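Papier und Karton im Bestand: Hinweise zur Lagerung von Kinderzeichnungen

Arbeiten auf Papier aus Kinderhand gehören zu den konservatorisch schwierigsten Beständen kleiner Sammlungen. Die Trägerpapiere sind meist holzhaltig, die Malmittel selten dokumentiert, und häufig liegen Wachs, Filzstift und Klebstoff auf demselben Blatt. Das Archiv Flastberg hat im April seine Arbeitsanweisung für diese Gruppe überarbeitet. Sie gilt für die 152 Mappen des Teilbestands Hovetar und für alle Neuzugänge.

Wachsmalkreide trocknet nicht im eigentlichen Sinn. Die Bindemittel bleiben weich, und bei Druck oder Wärme überträgt sich Pigment auf das darüberliegende Blatt. Zeichnungen mit Wachsauftrag werden deshalb einzeln gelegt und mit silikonisiertem Papier abgedeckt. Pergaminhüllen sind nicht zulässig, da sie bei schwankender Feuchte wellig werden und am Wachs haften können. Gerollte Blätter werden vor der Umlagerung plangelegt, jedoch ohne Heizpresse.
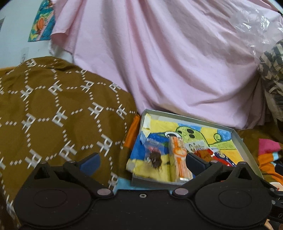
Mitteilungen Flastberg, Heft 2, S. 30

Für flache Schachteln gilt eine maximale Füllhöhe von zwei Dritteln der Innenhöhe. Deckel und Boden sollen aus alterungsbeständigem Karton mit alkalischer Reserve bestehen. Schachteln aus dem Handel, etwa Schuh- oder Spielekartons, werden nur als Transportbehälter verwendet und danach ausgesondert. Beschriftungen auf solchen Schachteln sind vorher abzuschreiben – sie enthalten oft die einzigen Angaben zu Alter, Ort oder Anlass.

Kleinteile, die zusammen mit einer Zeichnung eingeliefert werden, erhalten dieselbe Signatur mit angehängtem Buchstaben und kommen in ein eigenes Fach. Büroklammern und Gummibänder werden entfernt. Bei aufgeklebten Elementen ist zu vermerken, ob die Klebung noch trägt. Lose gewordene Teile werden nicht neu fixiert.

Bei der Revision im Magazin Jandance wiesen über 100 Blätter Abdrücke benachbarter Zeichnungen auf. Betroffen waren fast ausschließlich Stapel in den oberen Regalböden, wo die Temperatur im Sommer deutlich höher liegt. Gobnait Foley, zuständig für die Papierbestände, hat die betreffenden Mappen nach unten verlegt und die Datenlogger neu verteilt. Eine Reinigung der Abdrücke ist nicht vorgesehen.

Das Erfassungsblatt wurde um die Felder Malmittel, Träger und Fremdmaterial ergänzt. Ist das Malmittel nicht sicher bestimmbar, wird »unbestimmt« eingetragen. Die bisherigen Formulare des Nachlasses Nic Aodha bleiben gültig und werden bei der nächsten Durchsicht übertragen. Fragen zur Signaturvergabe bitte schriftlich an das Magazin.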